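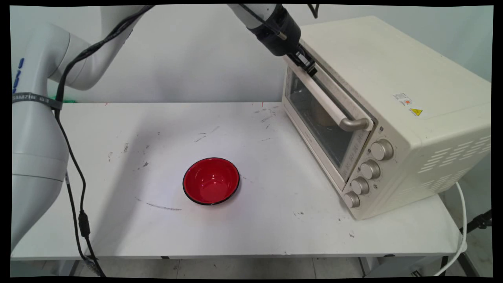 Anežka Polák

Project report, Robotics Laboratory, Sestdale

The purpose of this project was to determine whether a policy trained only on demonstrations could open the door of a countertop oven when the oven was not in a fixed position. The task was chosen because the door turns on a hinge, and a gripper that pulls in a straight line will slip off the handle.

The workspace consisted of a single arm, a white table, a cream-colored toaster oven and a red bowl. In the starting layout the oven stands at an angle to the table, with the bowl between it and the base of the arm. Contact with the handle is made from above, at the top of the door.

A total of 541 demonstrations were recorded in February using the Veres teleoperation software. Two policies were then trained on the same data. The first, Bakwood, predicts one motion at a time. The second, Volcombe, predicts a short sequence of motions and carries it out before looking again. Each policy was given 60 trials, and the oven was turned to a new angle before every trial.

Bakwood opened the door fully in 31 trials and Volcombe in 47. Most of the Bakwood failures occurred in the first part of the swing, when the fingers lost the handle. Volcombe failed more often at the approach – it tended to commit to a poor contact point and did not correct it.

Force at the wrist was not recorded, and the results apply to one oven only. Trials with a second door handle are planned for the next term.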